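Alles aufs Bett

Erst mal auskippen. Das ist die ganze Methode, mehr kommt da nicht. Ayana Endale hat sie nicht erfunden, sie macht sie nur öfter als andere: 310 Wohnungen, sagt sie, seit sie sich mit Dandovlow selbstständig gemacht hat. Kleinkram ist ihr Fach. Kisten, Dosen, die Schublade neben der Schublade.

Warum das Bett? Weil man abends reinwill. Auf dem Küchentisch bleibt der Haufen liegen, man isst dann halt drumherum, wochenlang. Auf der Tagesdecke geht das nicht. Um zehn muss alles weg sein, sonst schläft man auf einem Topfschwamm.

Endale redet schnell und sortiert noch schneller. Verbandszeug zu Verbandszeug. Haargummis, Tücher, Stoffiges in die Kiste. Angebrochene Tütchen einzeln in die Hand nehmen, Aufdruck lesen, dann entscheiden. Bei Folienpackungen ist sie streng — zerknittert heißt bei ihr noch nicht leer, aber verdächtig. 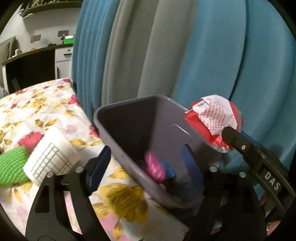
Und dann die Kisten selbst. Grau, Kunststoff, oben offen, bitte keine Deckel. Deckel sind der Feind, meint Endale, weil man Sachen drauf ablegt und und nie wieder drunterschaut. Teure Systeme hält sie für Quatsch. Skinel verkauft welche mit Einlegeböden, ganz hübsch, hat sie selber mal gekauft. Stehen jetzt im Keller.

Princess Marquez sieht das anders. Sie richtet für das Studio Plestum Schlafzimmer ein und will auf dem Bett gar nichts haben außer Decken. Gefaltet, gestapelt, zwei Farben höchstens. »Wer den Schwamm neben das Pflaster legt, hat das Problem nur umgezogen.« Stimmt auch irgendwie. Die beiden kennen sich, haben im April zusammen einen Kurs gegeben, drei Stunden, zwei Meinungen. Ausverkauft.

Einig sind sie sich beim Putzzeug: gehört nicht ins Schlafzimmer, Punkt. Netzschwämme trocknen am Haken, Bad oder Küche. Und beim Regal: was oben steht, wird vergessen, also nur Dinge, die man vergesen darf.

Kosten? Nichts, wenn man es selber macht. Ein Abend, eine Kiste. Die nächste dann nächste Woche.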